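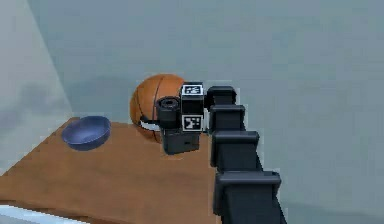
Civen releases Lillitura 2, a planning and simulation package for robot arms

Lirnitz, Thursday, September 5, 2019

Civen today released Lillitura 2, a new version of its software for planning, simulating and checking the movements of robot arms. The package is available now for Linux and Windows. Customers with a current support contract can download it from their account page at no extra charge.

Lillitura is used by engineers who write and test arm programs before they are run on a machine. Version 2 brings the motion planner, the simulator and the camera calibration tools together in one program. In earlier releases these were separate downloads with separate project files, and users had to export from one and import into the next.

What is new in the planner

The planner has been rewritten to work out the approach to an object and the closing of the gripper as one problem. Version 1 handled them as two steps, and the second step often failed when the first had left the wrist in an awkward position. In Civen's own test set of 544 grasping tasks, the new planner returns a usable path for every task that the old one could solve, and does so without the manual waypoints that 812 lines of the old test scripts were spent on. Those scripts have now been removed from the product.

Round objects get particular attention in this release. A ball gives the fingers very little flat surface to meet and will roll if it is touched off-centre. The new contact settings let the user set friction and finger pressure for each object, and the planner takes both into account when it chooses where the pads should go. The ball and bowl project that comes with the software, with a basketball and a blue bowl on a wooden table, is a good place to try these settings.

Simulation and perception

The simulator now draws square fiducial markers sharply enough for the detection code to read them from rendered views. The same detection code can then be used on a real arm with no changes. Users can attach markers to any part of the arm model, including the gripper, and compare the position the detector reports with the position the simulator holds. The difference is written to the log at each step.

Lighting, camera noise and surface textures can be varied from a settings file. A batch mode runs up to 2000 variations of one project overnight on a single workstation and keeps the random seed for each, so that a failed run can be opened again and stepped through.

Trial at Begović

The software was tried before release at Begović, a contract packaging firm that handles mixed goods for mail-order shops. Its engineers used the beta from January onwards to prepare arm programs for items that change from week to week. Several changes came out of that trial — among them the single project file, the step-by-step replay and a plainer set of error messages. Begović will move its remaining programs to the new version during the autumn.

Upgrading

Projects made in version 1 open in Lillitura 2 and are converted when first saved. Civen advises users to keep a copy of the original, as converted projects can't be opened in the older version. Custom gripper models need to have their finger pads marked as contact surfaces before the new planner will use them; a short guide is included in the help pages.

Version 1 will receive security fixes for a further 2 years. No new features will be added to it.

About Civen

Civen is a software company based in Lirnitz. It makes planning, simulation and calibration tools for robot arms used in packaging, light assembly and teaching. Press enquiries and requests for a trial licence can be sent through the contact form on the Civen website.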